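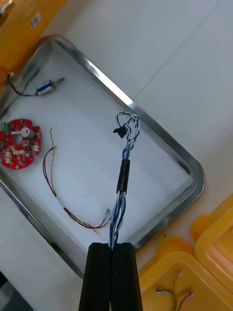

Blue and white wires, twisted, on a steel tray.

Re: [ramgate-list] Barriers on Pickering Road and the council statement

Denise, thank you for typing that out. I was at the council offices for the evening meeting and can fill in some of what the statement left out.

The order was made under the powers the council has for temporary closures on safety grounds. It covers Pickering Road from the chapel to the junction with Ronport Lane, from 10 at night until 5 in the morning. It does not cover the lane itself, whatever the notice on the lamp post says. The officer admitted the notice had been printed from an older draft and said it would be changed. It had not been changed when I walked past last night.

The reason given is the car meets. The police inspector told the meeting that there had been 56 calls from the public since May, most of them for noise and a smaller number for cars being driven at people standing on the verge. Two of the calls led to arrests. He said the drivers mostly come in from outside the district, and that when they were moved off the retail park they simply came to us. Someone asked where they would go when they were moved off Pickering Road and he said he could not answer that, but the neighbouring force had been told.

On the petition: it was handed in with 1,270 names. The leader of the council said in her reply that it had "informed the decision", and yet the petition asked for speed cushions and a camera, and asked for nothing to be closed. I signed it outside the chemist and I remember the wording quite well. Several people in the public seats made the same point. She said cushions were still being looked at by highways and that a closure could be brought in more quickly.

Residents inside the closed part will have a permit. You apply on the form at the library or by phone, one per household, and carers can be added to it. I asked about people who work nights, as my son-in-law does, and was told the permit is enough and the barrier will be staffed. I then asked who would be staffing it and was told a contractor, name to follow. Ambulances and fire engines have a key.

The bus is the part I am least happy with. The last one from Ronport is due at the chapel stop after the barriers go down, so it will turn round at the roundabout and people will walk the rest. It is 15 minutes on foot at my pace and there are no lights past the allotments. The bus company had sent no one and the officer did not know if they had been consulted. I have written to them and will post the reply.

The twinning visit from Cistosholm is not affected. The coach is due in well before the closure starts and the hosts on Pickering Road have been told to ring for visitor permits anyway.

The order runs for six months and can be renewed once. Comments can be sent in at any time while it is running, by letter or through the website. If you write, give the name of the road and say which side of the barrier you live on - the clerk said they had received a lot of comments they could not place.

I also asked for the minutes to be put up before the next meeting, not after it like last time.

Graham
Chapel end, Ramgate

Original message
From: Denise Dobson
To: ramgate-list
Sent: 9/16/26
Subject: Barriers on Pickering Road and the council statement

Hello all,

This came round from the council press office and I have not seen it anywhere else, so I have typed out the main part.

"Ramgate Council has acted to end the dangerous driving which has troubled residents of Pickering Road. Working with the police, the council will close the road overnight with immediate effect. The council thanks residents for their patience and for the petition, which informed the decision."

It does not say which part of the road or between what hours. The notice near me mentions Ronport Lane as well. Does anyone know if we need a permit, and is the late bus still running? My sister comes home on it.

I could not get to the meeting. If anyone did, please write to the list.

Denise Dobson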